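Burklow to keep its washing-up rota after tenants vote down dishwashers

Residents of a shared housing block in Burklow have voted to go on washing their dishes by hand, ending a dispute that has outlasted two kettles and one managing agent.

Ferkell House, a block of bedsits behind the old bus station, has 20 rooms and 3 kitchens. Its owner, the housing association Buvik Homes, had offered to put a dishwasher in each kitchen in return for a small rise in the service charge and the loss of one cupboard per floor.

The money was apparently bearable. The cupboards were another matter.

In a ballot whose result was pinned up in the hallway in December 2022, 19 rooms returned a slip. Eleven were against the machines and 8 were in favour. The remaining room has been let to a night-shift worker who, according to the notice, "was asked through the door and did not wish to be asked again".

Buvik Homes said it was disappointed but would respect the outcome. In a statement it described the dishwashers as "a modest improvement to daily life" and said similar appliances had been well received at its other properties, none of which it named.

The association first raised the idea in October, in a letter which also covered bicycle storage, the correct use of the recycling bins and a smell on the second floor. Several tenants said they had stopped reading at the bicycles. A second letter followed, this time with the word "dishwashers" in capitals, and a drawing showing where each machine would go.

It was the drawing that did the damage. Tenants who had been mildly in favour found that the machine on the first floor would stand where the bread bin was, and that the one on the top floor would have to be opened before the kitchen door was shut, or after, but never during. On the ground floor the drawing showed a window that has been a wall for as long as any present tenant has lived there.

Buvik Homes later sent a corrected version. It had the wall, but had lost the cooker.

Supporters of the scheme put up a leaflet of their own, arguing that the present rota was unfair, badly kept and mostly written in pencil. Each room is meant to take a turn at clearing whatever is left in the sink at the end of the evening. In practice, the leaflet said, the same few people did the work and the same few people owned the pans.

Opponents replied on the back of the same leaflet. They said a dishwasher would not put anything away, would be run half empty by some and left full by others, and would need a rota. They added that the last machine the association had supplied, a tumble dryer from the hire firm Osei, had spent most of its stay under a handwritten sign saying it was waiting for a part.

Osei said it could not discuss individual dryers.

A drop-in session was arranged so that tenants could talk the plans over with the association. It was held in the ground-floor kitchen, ran well past its time and is understood to have dealt mainly with the smell on the second floor. Tea was served. The notes, two pages long and taped up beside the fridge, record that the mugs were "left to soak", and do not say by whom.

The vote does not leave things quite as they were. The rota is to be redrawn in ink, with every room listed whether or not it cooks. Pans left for longer than a night may be moved to a box in the hall, where their owners can collect them without explanation. A proposal to fine people for soaking was dropped after a long argument over whether porridge should be exempt.

Buvik Homes has also agreed to replace the taps in the top-floor kitchen, which tenants had asked for before anyone mentioned dishwashers, and to supply new draining racks to all floors. It said the racks were a gesture of goodwill and would be fitted early in the new year – a phrase that residents of Ferkell House have learned to treat with some care, the hall light having been due early in a new year as well.

The service charge will not go up on account of the dishwashers. It will go up on account of the lift, which serves the block's other staircase and is the subject of a separate letter.

Tenants on the losing side said they accepted the result, although one first-floor room has already asked whether a small machine that sits on the worktop would count. The association said it would have to look at the wording of the ballot paper. The wording, on inspection, was "Dishwashers: yes or no".

A ruling is expected once somebody has measured the worktop.
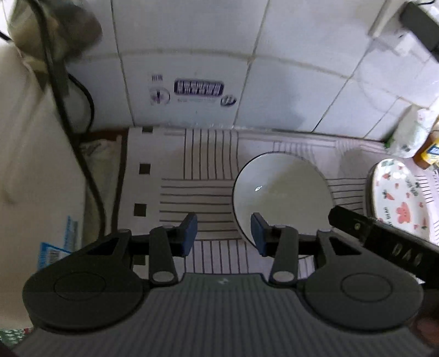
A round white dish on a patterned countertop covering.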